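# Is anyone else's "swap table" just a slow-moving tip?

**wattle_and_daub** wrote:

Our street in Rillthorpe has had a swap table going since September. The idea was lovely. You bring something you don't need, you take something you do, neighbours talk to each other, civilisation is restored.

What we have is the same stuff going round and round. I put out a bread maker in week one. I have now been offered my own bread maker back by two separate households, both of whom thought I'd be thrilled.
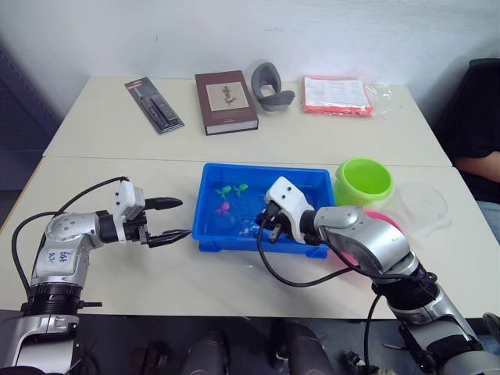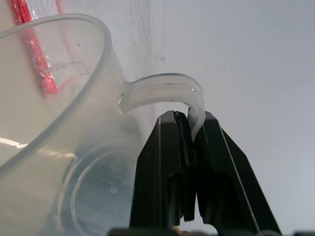 Does anybody run one of these that works? We get maybe 30 people through on a good Saturday and most of them leave with a lemon and a sense of obligation.

---

**Kombo_Kev** wrote:

Your problem is lemons. Ban lemons. Everyone in this country has a lemon tree or lives next to somebody who does, and no one has ever needed to be given one by a stranger.

We ran ours off the back of the Kombo bowls club for three years and the single best rule we brought in was that you take home what you brought if it's still there at noon. Half the junk stopped turning up overnight.

---

**marg_in_the_hills** wrote:

Disagree on the take-home rule. We tried it in Warkano and people just didn't come back at noon. Funny that. I ended up with 9 fondue sets in my garage, and I'm the one who gets the looks from my husband.

What helped was going smaller. Kitchen things one month, books the next, garden after that. You get people who want that particular thing instead of people who want to be rid of that particular thing.

---

**Kombo_Kev** wrote:

> people just didn't come back at noon

Then you ring them. I had everyone's mobile number. I was not popular but I had a very tidy clubroom.

---

**nwere** wrote:

Njoroge Were here, I do the one behind the library. Kev, I have been rung by you. I was at my daughter's netball. You left a voicemail about a colander.

On the original question, I reckon themed months are good but they kill the foot traffic. Our garden month was dead as a doornail, up to a dozen people all morning and four of them were looking for the toilets. Mixed tables look like rubbish but people like having a rummage. That's half the fun of it.

---

**wattle_and_daub** wrote:

The rummaging is my favourite part too, which is how I came home with a fishing rod. I don't fish. I'm scared of fish.

Has anyone used that Wotetti thing? It's an app where you list what you're bringing beforehand. My neighbour is very keen and has brought it up at every opportunity, including a funeral.

---

**marg_in_the_hills** wrote:

Used it for a bit. Fine if everybody's on it. In our lot that was me, the fella who suggested it, and somebody's teenager who listed his brother. The listing for the brother got more interest than anything else we had that year.

---

**Terrace_Dave73** wrote:

Unpopular opinion, charge a gold coin. If it's free, people value it at nothing and they'll bring you a bin bag of odd Tupperware lids. A dollar a head and suddenly everyone's Antiques Roadshow. We made $600 last year and bought a marquee.

---

**nwere** wrote:

Then it's a market, Dave.

---

**Terrace_Dave73** wrote:

It's a swap table with a marquee.

---

**nwere** wrote:

The whole point is no money changes hands. My regulars include a few people who'd stay home if there was a coin tin at the gate, and they'd never tell you why. I'd rather get rained on.

---

**marg_in_the_hills** wrote:

With Njoroge on this one. Although I would like to borrow the marquee.

---

**Terrace_Dave73** wrote:

Marquee is available for a gold coin.

---

**wattle_and_daub** wrote:

OK, going to try one mixed table and one themed table side by side, no coin, no phone calls from Kev. Leftovers go straight to the op shop the same arvo so nothing gets a second lap. First theme is kitchen.

Does anyone want a bread maker? Pickup only.

---

**Kombo_Kev** wrote:

What model?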